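Kitum puts its name to a jug, and to the table under it

3rd September

Household goods maker Kitum will bring its first glass jug to the shops in October, after a development period that the company had hoped would be shorter. The Barbieri jug pairs a clear, rounded glass body with a wide beige-taupe plastic band and a long handle that curves out and then drops straight down, ending in mid-air.

The free end of the handle was the subject of 71 emails. Designer Kalliopi Stoyanova wanted it open, so that a hand of any size could get round it. Most of her colleagues wanted it joined up at the bottom, like the handles they had at home.

"I was asked several times when I was going to finish it," said Stoyanova. "I said it was finished. Then I was asked again."

The matter was settled by six households, who each kept a jug on the kitchen table for eight weeks and were told to treat it badly. They poured squash, cold tea and, in one home, pancake batter. All six preferred the open handle, though one also used it to hang a tea towel.
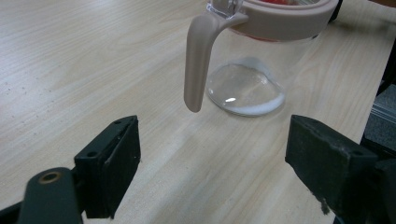 The Barbieri jug in clear glass, with handle and band in matte beige-taupe.

The glass is thick at the base, which gives the jug some weight where it is wanted and makes the grain of a wooden table look rather grander than it is. The band and handle come in one colour. A second, described in early notes as "a sort of porridge", has been dropped.

"We make storage tubs," said Leobardo Ocampo, managing director of Kitum. "People do not put our tubs in the middle of the table when guests come. We thought it was time they had something of ours they need not hide."

The first run will be 500 jugs, sold through Kitum's own shop and by post. Washing instructions are printed on a card in the box, along with a short note on how to hold the handle, added at the request of the sales team.

Press enquiries and loan samples: Slavica Stojanović, Kitum press desk. Samples should be returned empty.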